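3.2 Work surface and materials

Folding was studied at a white table in the Ivgate laundry room. Each trial began with one small printed item laid flat at the near edge – other supplies stayed on the table.

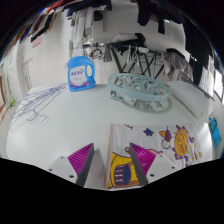
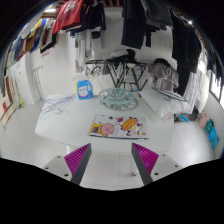 Figure 4. Printed cloth, detergent bottle, clip hanger and wire hangers on the table.

Participants completed 40 trials each, with a limit of 60 seconds per fold. Trials that ran over were scored as incomplete and kept in the analysis.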